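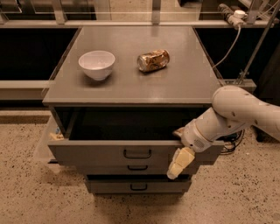
Photo: Plolora staff / released under the same terms as the data

# Plolora Valve and Seal Notes

Compiled by the data desk at Plolora

Last updated: September

## What this is

A table of 653 entries about shut-off valves and seals on offshore wells, taken from the daily logs of two operators, Griritz and Guerra. Each entry records one test or one repair: what was closed, what pressure was reported before and after, and what the person writing the log said about it.

The operators call this a "well integrity record." We would call it a pile of log lines with a date on them. It may still be useful to you. Please read the part on missing values before you draw a chart.

## Where it came from

Griritz handed over spreadsheets. Guerra handed over scanned pages, which we typed in by hand and checked once against the scans. Neither company let us see the raw gauge readings. Every pressure in the table is a pressure somebody wrote down, and in the Guerra logs a suspicious number of them end in two zeros.

We asked both companies how entries were picked for release. Griritz said the set was "representative." We asked of what, and got the same sentence back. Guerra said it had released everything from the wells named in our request, but the log page numbers skip in several places and no one has explained the skips.

## Files

- `entries.csv` – the main table, one row per test or repair
- `wells.csv` – one row per well, with water depth band and operator
- `codes.txt` – the outcome codes, as the operators defined them
- `codes_ours.txt` – the outcome codes, as we think they were used
- `checks/` – scripts that rebuild the counts

The two code files disagree. That is deliberate, and the reason is under "Outcome codes."

## Columns in entries.csv

| Column | Meaning | Trust it? |
|---|---|---|
| `entry_id` | Our number, stable between versions | Yes |
| `well_id` | Matches `wells.csv` | Yes |
| `part` | Valve, seal, choke line, cap or other | Mostly |
| `p_start` | Pressure when the test began, in bar | With care |
| `p_end` | Pressure when the test ended, in bar | With care |
| `hold_min` | Minutes the pressure was held | See below |
| `outcome` | Operator's code | No |
| `outcome_ours` | Our reading of the same log line | Judge for yourself |
| `note` | Log text, lightly cleaned | Yes |

`hold_min` deserves its own warning. Griritz starts the clock when the last valve closes. Guerra starts it when the pressure "settles," and never says what settled means. A hold of 40 minutes in one set is not comparable to a hold of 40 minutes in the other. We considered correcting for this and decided we would only be making numbers up.

## Outcome codes

The operators use three codes: `PASS`, `ISOLATED` and `RETEST`.

`PASS` should mean the part held. In the notes it also turns up where the pressure fell and the writer judged the fall to be acceptable. No limit is given for acceptable.

`ISOLATED` is the one to watch. By the operators' definition, a leak has been found and cut off from the rest of the line. It says nothing about whether the leak was fixed. Press statements have used the word as if it did, and so have a couple of published charts. In this table a leak marked `ISOLATED` can stay that way through every later entry for the well, with no repair logged at all.

`RETEST` means a second test was planned. Often we can't find one. It may have happened and been logged elsewhere. It may not have happened.

In `outcome_ours` we went by the log text and used plainer labels: `held`, `fell`, `leak_open`, `leak_cut_off`, `leak_repaired` and `unclear`. We used `unclear` a lot and are not embarrassed by it.

## Missing values

Blank means the log line was blank. `NR` means the log said "not recorded." `X` means we could not read the scan. Don't fold these together. A blank `p_end` right after a low `p_start` is a different thing from a coffee-colored smear on a scanned page, and the first kind is more common than we'd like.

Do not fill gaps with averages. We have seen it done with an earlier version and the result looked very calm.

## The Jimeck tool

Some users load this table into Jimeck, which produces a single "confidence score" for each well on a scale from 0 to 100. We don't recommend it for this data. The score leans heavily on the operator's own outcome code, so a well full of `PASS` entries scores high whatever the notes say. We fed it a file with every pressure column removed and the scores hardly moved.

If you must use it, switch the input to `outcome_ours` and report that you did.

## Reasonable uses

- Reading how tests are described in daily logs
- Comparing an operator's code with the text beside it
- Practicing on messy technical records
- Finding wells worth asking harder questions about

## Poor uses

- Ranking the two operators against each other
- Estimating how often a given valve fails
- Saying any well is safe
- Saying any well is unsafe, for that matter – the table can't carry that either

## Known problems

Some Griritz entries appear twice with slightly different wording. We kept both copies where we couldn't tell which was written first.

The `part` column lumps several kinds of seal together, because the Guerra logs do.

Water depth is given in bands at the operators' request. We were told this was for security. The same depths are printed on public charts.

Times of day have been dropped. The two companies log in different time zones and one of them changed zones partway through without marking the switch.

## Corrections

Send the `entry_id`, the column and what you think it should say. If you have a log page that isn't in the set, we would very much like to see it. Corrections go through on Wednesday, and the old value is kept in `checks/changes.csv` so you can see what we altered.

Operators may also send corrections. They have to show the page, same as everyone else.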